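# «A caixa chega sempre antes de nós»: uma conversa com Gisela Görtz

Quando telefonei a Gisela Görtz para marcar esta conversa, ela pediu-me que ligasse mais tarde, que estava ao telefone com um motorista perdido entre duas rotundas. Liguei mais tarde, e o motorista continuava perdido, mas já na rotunda certa, o que ela considerou um progresso. Fiquei logo com vontade de a ouvir falar durante uma tarde inteira, e foi mais ou menos isso que aconteceu.

Gisela dirige as encomendas da Flano, uma pequena casa que fabrica caixas de cartão por medida. Quem lá compra são sobretudo oficinas, editoras minúsculas, gente que faz compotas ou candeeiros e que não encontra no mercado uma caixa onde a sua peça caiba sem dançar. Antes disso passou muitos anos na Craddock, onde começou a atender o telefone e acabou a desenhar moldes de corte, um percurso que ela conta a rir, como se tivesse entrado na porta errada e ninguém lhe tivesse pedido para sair.

«Eu não sabia nada de cartão», diz-me. «Sabia que era castanho e que servia para mudar de casa. Na primeira semana um cliente perguntou-me se a caixa era de canal simples ou duplo e eu respondi que ia verificar, desliguei e fui perguntar à Josée o que era um canal.»

A Josée é Josée Tremblay, que na altura chefiava a sala de amostras e que lhe ensinou quase tudo, incluindo a dobrar uma caixa com uma só mão enquanto se bebe café com a outra. Gisela ainda hoje faz as primeiras amostras à maneira dela: corta à faca, vinca com uma espátula de osso, monta, põe a peça lá dentro e abana. Se ouve alguma coisa, desmonta e recomeça. Perguntei-lhe se não havia programas que fizessem isso, e ela respondeu que sim, que os usa todos os dias e que gosta muito deles, mas que o programa não ouve.

A conversa foi andando para onde ela queria (eu trazia uma lista de perguntas muito bem arrumada, da qual fiz duas), e chegámos depressa ao assunto das quantidades pequenas. Durante muito tempo, explica, quem quisesse menos de 700 caixas não tinha grande sítio onde bater à porta. As fábricas faziam o favor de responder, mas o preço vinha de tal maneira que a pessoa percebia o recado.

«Uma senhora que faz sabonetes não precisa de 700 caixas. Precisa de 100, e nem tem onde as guardar. Nós baixámos o mínimo para 100 e passámos os primeiros meses cheios de medo, porque o acerto da máquina demora o mesmo tempo para cem ou para mil. O que nos salvou foi juntar encomendas que levam o mesmo cartão. Se a senhora dos sabonetes puder esperar um bocadinho pelo senhor das velas, ficam os dois a ganhar.»

E esperam?, perguntei. «Esperam se lhes dissermos logo no princípio», respondeu. «As pessoas são muito pacientes quando sabem a data. Ficam é furiosas, e com toda a razão, quando lhes dizem "está quase" três vezes seguidas.»

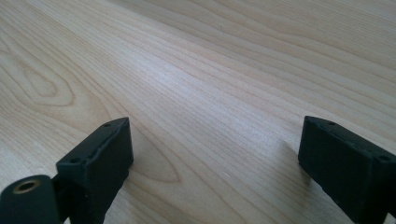

Esta questão da data é, percebi entretanto, o grande assunto da vida dela. Na Flano, a contagem do prazo só começa quando o cliente aprova a amostra por escrito, e Gisela insiste nisso com uma doçura que não admite discussão. Já lhe aconteceu fabricar uma encomenda inteira com base num «parece-me bem» dito ao telefone, para descobrir depois que o cliente estava a falar da cor e nem tinha reparado na altura. As caixas tinham 46 milímetros de altura interior e os frascos, com tampa, eram mais altos do que isso.

«Ele tinha medido os frascos sem tampa!», conta, e leva as mãos à cabeça, embora a história já tenha anos. «Era um homem encantador, chamava-se Tamás Vörös, fazia mostardas. Pediu-me imensa desculpa, eu pedi-lhe imensa desculpa também, e ficámos ali os dois a pedir desculpa. Acabou por usar aquelas caixas para uns boiões mais baixos, de um doce que inventou, desconfio eu, só para gastar as caixas. Continua nosso cliente.»

Desde então, o formulário de encomenda pede as medidas da peça já fechada e pronta a embalar, com essa frase em negrito. Pede também o peso, que quase toda a gente se esquece de pôr, e a morada de entrega com uma pergunta a seguir que me pareceu de uma grande sabedoria: «Cabe um camião na sua rua?»

Foi Bilal Qaisi quem a acrescentou. Bilal trata dos transportes e juntou-se à nossa conversa a meio, com um prato de bolachas, para me explicar que a parte mais difícil de uma encomenda são os últimos metros. Uma palete atravessa o país sem um arranhão e depois fica parada diante de um portão estreito, ou de umas escadas, ou de um vizinho que estacionou mal. Telefona sempre aos clientes na véspera. Alguns acham excessivo, diz ele, até ao dia em que precisam.

«O Bilal sabe de cor as ruas de terras onde nunca pôs os pés», diz Gisela, com evidente orgulho. «Pergunte-lhe onde se descarrega melhor em qualquer vila com castelo.»

Perguntei. A resposta foi longa e interessantíssima, e tenho pena de não ter aqui espaço para ela.

Falámos também dos enchimentos, assunto sobre o qual Gisela tem opiniões firmes. Não gosta de ver uma caixa grande demais cheia de papel amarrotado, e diz que, na maior parte dos casos, um berço de cartão bem cortado segura melhor a peça e ainda poupa tempo a quem embala. Mostrou-me o que fizeram para Chrysanthi Kokkinos, uma ceramista que mandava as taças embrulhadas em jornal e rezava. O berço tem quatro dobras, arma-se sem cola e foi desenhado para levar duas taças encaixadas uma ao lado da outra. Eu, que não tenho jeito nenhum de mãos, montei-o à segunda tentativa e fiquei ridiculamente contente.

Para setembro está prevista uma máquina nova, mais estreita do que a atual, que permitirá cortar caixas muito pequenas sem desperdiçar meia folha. Gisela fala dela como outras pessoas falam de um neto que vem a caminho. Já decidiu onde fica, já mudou duas estantes de sítio e já avisou toda a gente de que nos primeiros tempos vai haver atrasos, «poucos, mas vai haver, e quero que saibam por mim».

Antes de me vir embora quis saber que conselho daria a quem vai encomendar caixas pela primeira vez. Pensou bastante, comeu uma bolacha e acabou por dizer que mandassem a peça. Fotografias ajudam, desenhos também, mas o que ela quer é a peça em cima da mesa, com a tampa posta. E que pedissem uma amostra, mesmo com pressa, sobretudo com pressa.

Depois o telefone tocou outra vez. Era um motorista, e Bilal já ia a correr para atender.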